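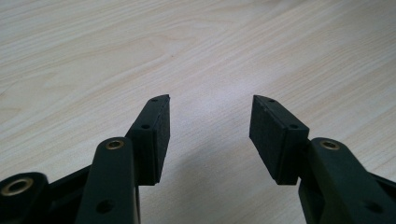 Light on the pale wood grain of a tabletop

How to Learn a Psalm by Heart (and Keep It)

Every so often someone stops me after evening prayer at the Nandero Street chapel and says they wish they could pray without a book in front of them, but they have a terrible memory. I always want to ask how many song lyrics they know! If you can sing along with the radio, you can learn a psalm, and you don't need to be a scholar or an early riser to do it. You need a few minutes most days and a willingness to mumble to yourself in the kitchen.

I've put down the way I do it. It's slow, and I like it slow.

What you'll need

A Bible or psalter in the translation you want to end up with
A few blank cards or a small notebook (mine is a Bikov pocket one with the cover falling off, and any scrap paper will do)
A pencil
A regular spot in your day

Step 1. Choose a short one first

Please don't begin with your favorite if your favorite is long. I started with Psalm 134 and I recommend it to everybody. It has only three verses, it was made for the end of the day, and in the old King James wording it begins, "Behold, bless ye the Lord, all ye servants of the Lord, which by night stand in the house of the Lord." You can have that first verse in your head by bedtime, and there's a real pleasure in finishing something.

Step 2. Settle on one translation and stay there

This is where a lot of people come unstuck. They read one version in the pew, another on the phone and a third on a greeting card from an aunt, and the words slide over each other. Pick the one your congregation reads aloud, if you have a congregation, so that every service becomes a free practice session. If you pray mostly alone, read the psalm out loud in two translations and keep whichever your mouth likes better.

Step 3. Read the whole psalm aloud for several days

Don't memorize anything yet. Read it through from start to finish, out loud, at the pace you'd use to read to a child. Notice who is speaking and who is being spoken to. In Psalm 134 the direction turns around: first the servants are told to bless the Lord, and in the last verse the Lord is asked to bless them. Once you've heard that turn you're much less likely to lose your place.

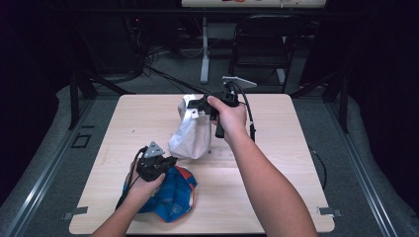
Two hands at work, with a piece of blue fabric on the tabletop

Step 4. Copy it out by hand

Write one verse to a card, and break the lines where you'd naturally take a breath. Most verses of the psalms come in halves anyway, the second half answering the first, so you'll find the breaks without much trouble. Your handwriting can be as dreadful as mine. Put the psalm number in the corner, because one day you'll drop the whole stack (I dropped mine on the bus to Cilar and spent the ride sorting them on my lap).

Step 5. Add a half verse at a time

Say the first half of the verse while looking at the card. Say it again with the card face down. When it comes easily, add the second half, and then say the two together. The next day, start again at the beginning before adding anything new. Always go back to the beginning! It feels like a waste of time for the first week or so, and then you notice that the opening verses have become as solid as your own address.

If you get stuck, wait for one slow breath before you peek. Quite often the word arrives.

Step 6. Tie it to something you already do

I say mine while the kettle boils and again when I turn off the porch light. A friend from choir says hers on the stairs. The dishes are good too, as is the walk to the mailbox, or any small job that leaves your mind free.

Step 7. Sing it, if you're a singer

A tune will hold words in place for years. Look in the back of your hymnal for the index of psalm settings. Our chapel uses the Grímsdóttir hymnal, and number 411 is a plain little evening tune that fits these words if you're willing to squeeze a syllable here and there. Be warned that metrical versions change the wording to make it rhyme, so if you learn one of those, treat it as a separate thing from the psalm itself.

Step 8. Move on to something longer

When the short one is yours, you might try Psalm 34. It's a good deal longer, but it's an alphabet psalm - in the Hebrew, the verses begin with successive letters, with a little irregularity along the way. You lose that in English, of course. What you keep is a string of fairly self-contained verses, which makes it easy to work on in small pieces. "O taste and see that the Lord is good" is in there, and you may know that one already. I began it in March and was still at it when the tomatoes came in, so give yourself time.

Keeping what you've learned

Once a psalm is in, say it through every evening for a month, and after that once a week. Keep the old cards in a separate envelope and pull one out when you're waiting for an appointment. If a verse has gone fuzzy, spend a day or two with just that verse and then put it back in its place.

And if you blank in the middle while praying with other people, stop, let them carry on, and come back in when you hear a line you know. I did exactly that last month.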